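Dicas para organizar um encontro de bem-estar em casa

Receber um grupo pequeno para uma manhã de meditação, conversa ou respiração pede menos do que parece. A maior parte do trabalho fica na cozinha e na arrumação da sala, e quase tudo pode ser feito na véspera. As dicas desta página vêm dos encontros que organizamos à quarta-feira, com contributos de quem costuma vir.

A sala

Retire da sala o que não vai ser usado. Mesas baixas, candeeiros de pé e vasos são os primeiros a sair. Se não houver outro sítio para os pôr, encoste-os todos à mesma parede e cubra-os com um lençol liso.

Areje a divisão na noite anterior e outra vez uma hora antes de as pessoas chegarem. Depois feche as janelas, para a temperatura estabilizar. Quem se deita no chão sente o frio muito antes de quem está sentado.

Para o chão, duas mantas dobradas por pessoa chegam. Uma fica por baixo, a outra serve para os joelhos ou para tapar as pernas. As mantas de lã picam e largam pelo, por isso convém cobri-las com um pano de algodão. Se tiver tapetes de ioga antigos, lave-os na banheira com água morna e um pouco de sabão neutro, enxague bem e pendure-os na vertical, à sombra. Levam mais tempo a secar do que se pensa - conte com dois dias em março.

Velas e incenso

Use velas sem perfume. Num espaço fechado, o perfume acumula-se e há sempre alguém com dor de cabeça ao fim da manhã. Corte o pavio antes de acender, a um comprimento de cerca de 4 milímetros, e a chama deita menos fumo.

Se cair cera na toalha, deixe endurecer, raspe com as costas de uma faca e passe a ferro por cima de papel absorvente, mudando o papel até deixar de sair gordura. Nos castiçais de vidro, ponha uma colher de chá de água no fundo antes da vela. A cera solta-se inteira quando arrefece.

O incenso é melhor ficar de fora, ou ser aceso só no corredor e apagado antes de chegar gente.

Chá para o grupo

Uma chaleira grande resolve melhor do que várias pequenas. Para infusões de folha seca, como lúcia-lima, cidreira ou hortelã, aqueça a água até começar a ferver, desligue, junte as folhas e tape durante cinco a oito minutos. Coe logo para um termo. Se as folhas ficarem lá dentro, o chá amarga.

Lamisi Agyeman prepara o gengibre de véspera: rodelas finas, com casca, fervidas em 900 ml de água durante um quarto de hora. Guarda o concentrado no frigorífico e, de manhã, dilui uma parte em três de água quente. O limão e o mel vão à parte, para cada um se servir.

Tire as manchas de chá das chávenas com bicarbonato e um pano húmido. A lixívia não é precisa. 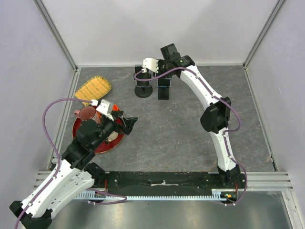
Ponha as chávenas fora do círculo onde as pessoas se sentam, de preferência perto da porta. Dentro do círculo acabam sempre por ser pontapeadas. Uma mesa lateral com um pano por baixo evita o barulho da loiça durante os momentos de silêncio.

Calcule uma chávena e meia por pessoa antes da pausa e outra depois. Se o grupo for falador, ponha também um jarro de água, que desaparece mais depressa do que o chá.

Comida simples

Escolha coisas que se comam com a mão e não façam migalhas. Tâmaras, amêndoas, gomos de tangerina e quadrados de papas de aveia no forno funcionam bem. As bolachas de arroz partem-se para todo o lado.

Para os quadrados de aveia: duas chávenas de flocos, duas bananas maduras esmagadas, uma mão-cheia de passas, canela e uma pitada de sal. Espalhe num tabuleiro forrado, com um dedo de altura, e leve ao forno médio até dourar nas bordas. Corte só depois de frio. Aguentam quatro dias numa caixa fechada.

Escreva num papel os ingredientes de cada coisa e deixe-o junto da comida. Inclua os frutos secos, mesmo que pareçam óbvios. Pergunte pelas alergias quando confirmar as presenças, e pergunte de novo a quem vem pela primeira vez.

Fruta cortada, só à última hora. A maçã escurece menos se for passada por água com um pouco de sal e depois por água limpa.

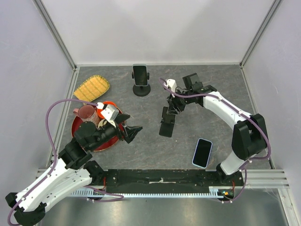 Área de trabalho com tabuleiro redondo vermelho-escuro e, atrás, uma peça entrançada em tom amarelo-acastanhado

Som e silêncio

Desligue o frigorífico se ficar encostado à sala e fizer ruído, mas deixe as chaves de casa lá dentro, para não se esquecer de o voltar a ligar. Uma hora desligado e fechado não faz mal a nada. O relógio de parede vai para a gaveta.

Para marcar o fim de cada exercício, uma taça de metal e uma colher de pau chegam. Pouse a taça num pano dobrado. Em cima da mesa o som sai seco.

Se usar música, descarregue-a antes. Fiifi Annan leva um leitor de cassetes de 1987 que ainda toca bem, com a vantagem de não receber chamadas a meio. As cabeças limpam-se com um cotonete e álcool isopropílico, sem carregar.

A conversa

Quatro ou cinco perguntas escritas em cartões bastam para uma manhã. Corte os cartões de caixas de cereais, com o lado impresso coberto por papel branco e cola de farinha - uma colher de farinha para três de água, mexida ao lume até engrossar. Espalhe a cola fina e deixe secar debaixo de livros, com papel vegetal entre cada cartão.

Noemí Manríquez sugere que a primeira pergunta seja fácil e concreta, do género "o que comeu ao pequeno-almoço?". As mais difíceis saem melhor depois do chá.

Arrumar no fim

Sacuda as mantas à janela antes de as dobrar. Guarde-as com um saquinho de alfazema seca, renovado uma vez por ano. As almofadas vão ao sol, se houver, uma hora de cada lado.

O chá que sobrar pode ir para as plantas depois de frio, se não tiver mel. As folhas usadas vão para a compostagem.

Lave o termo no próprio dia. Se ficar com cheiro, encha-o de água quente com uma colher de bicarbonato, deixe-o aberto durante a noite e enxague de manhã. A borracha da tampa tira-se com o cabo de uma colher e lava-se à parte.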